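Gisance Board Oil: A Long Look at a Small Tin

The claim on the Gisance tin is that one coat will "restore and protect" a wooden cutting board for a full season. I have been oiling cutting boards for a long time, mostly with the plain mineral oil you get at the drugstore, and I have heard this sort of promise before. It usually comes with a higher price and a nicer label. Gisance has both, so I went in with low hopes.

What you get is a soft paste in a screw-top tin. The maker calls it an oil, but at room temperature it is closer to shoe polish. It has mineral oil and beeswax in it, plus something the label calls a "botanical blend." I wrote to ask what was in the blend and got a friendly reply that repeated the words "botanical blend." The smell is faintly of orange peel and goes away by the next morning.

I bought mine in October and used it through the winter on two boards. One is a striped maple board that I like a lot and treat fairly well. The other is an end-grain block from Siriwan that has been left in puddles, scorched by a pan and generally abused. If a finish can keep that block from drying out, I will say nice things about it.

Putting it on

The directions say to wipe on a thin layer, wait 20 minutes and buff. Twenty minutes is not enough. On the maple board the surface was still tacky when I started to buff, and the cloth dragged and left lint. I wiped it all down, started over and left it overnight, and that worked fine. If overnight is what it takes, the tin should say overnight.

The paste goes on more neatly than straight oil, I will give it that. Nothing runs down the sides or pools under the board, and you can work it into the edges with a finger. The end-grain block swallowed three coats before it stopped looking thirsty. That used up a good part of the tin, and the tin isn't large. Anyone with a big block should do the math on this before they order.

Color is where these products tend to oversell. The Gisance site shows a gray, tired board turning into something like honey. My maple got a touch warmer, and the darker strips stood out a little more for the first week or two. Plain mineral oil does the same thing. I put the two side by side on the underside of the board, half and half with a strip of tape down the middle, and after a day I had to look at my notes to tell which was which.
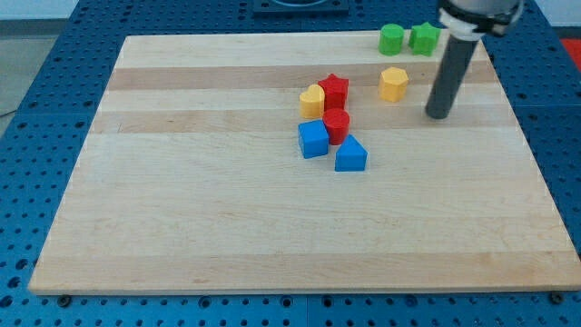 Light maple with darker strips, the kind of board where a finish has little to hide behind.

How long it lasted

My test for a dry board is simple. I flick a few drops of water on it and watch. On a well-oiled board they bead and sit there. On a dry one they flatten out and leave a dark spot.

The maple board held its beads for five weeks of daily use, which beats what I get from mineral oil alone. I usually need to redo that at three weeks, sometimes sooner when the heat is on and the kitchen air is dry. So the wax is doing something. But five weeks is a long way from a season, whatever season they have in mind. The middle of the board, where I do most of my chopping, went first, and the corners were still beading when I gave in and recoated the whole thing.

The end-grain block lasted less than three weeks. I don't blame the finish much for this, given what that block goes through, but the tin makes no exception for end grain.

One thing I did like: the wax layer helped with onion smell. A rinse and a wipe took care of it most nights, where before I was reaching for salt and half a lemon. Beet juice was another matter. It stained right through the finish and took a week to fade.

The competition

Tatov sells a two-part kit, with a bottle of oil to soak in first and a stick of hard wax to rub over the top. It takes longer and the wax stick is a pain to use in a cold kitchen – it crumbles and gets under your nails. The finish is tougher, though. I got close to seven weeks out of it on the same maple board last year. It also costs less per coat if you don't count your own time.

Mireo's spray I can't recommend. It went everywhere, including the backsplash, and I could not get an even layer out of it.

Then there is the drugstore bottle, which costs next to nothing and has never let me down as long as I keep up with it. You can melt some beeswax into it yourself in a jar set in hot water. I have done that, and the result was a bit grainier than Gisance and worked about as well.

The online reviews

The Gisance page lists 3,101 reviews, nearly all glowing. I read through a pile of them and noticed how many were written within days of the first coat. Any board looks good the day after you oil it. The reviews I wanted were from people on their second tin, and those were hard to find. The few I did run across sounded a lot like this one: nice stuff, doesn't last as long as they say, tin is too small.

Should you buy it?

If you own one good board, hate mess and don't mind paying extra to skip a step, Gisance is a decent paste and I have no quarrel with how it performs. Ignore the 20 minutes, leave it overnight, and plan on a fresh coat every month or so. If you have several boards or a thick block, get the Tatov kit or mix your own.

I still have a scraping left in the bottom of the tin, and it will go on the wooden spoons. After that I'm going back to the drugstore bottle and the jar of wax.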